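Section 4 - Table and floor bin, end of day

Rev. 22nd July, L. Trình. Replaces the old sheet, bin the old sheet.

Do this after the dishes, before mopping. Gloves are in the drawer under the kettle.

1. Clear the tablecloth from the back edge forward. Food packets with anything left in them get folded over, pegged, back in the cupboard. Empties go in the small bin.

2. Pitcher stays on the table. Rinse, lid off overnight.

3. Shake the cloth outside, not over the tiles. Crumbs get in the joins and you'll be there with a toothbrush.

4. Foil. Scrape it, scrunch it into a ball, keep adding to it. Clean foil goes to the Hepburn depot tub, greasy foil goes in the rubbish. If your not sure, rubbish.

Note: soft plastics and foil-look chip packets are NOT foil. Scrunch test - if it springs back it's plastic.
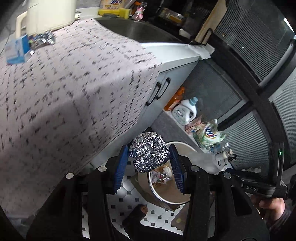 5. Tie off the bin liner when it's two thirds full. Dont squash it down by hand, Kha got a tin lid through the glove doing that.

6. Wipe the rim and the inside with the Flastix spray, 30 seconds, then paper towel.

7. New liner, fold the top well over the rim. Liners are order code 2684, box of 300. Tell Loan when you open the last box.

Caution: no hot ash, no batteries, no tea lights that are still soft.

8. Full bags to the red lid wheelie out the back. Mop next, see Section 5.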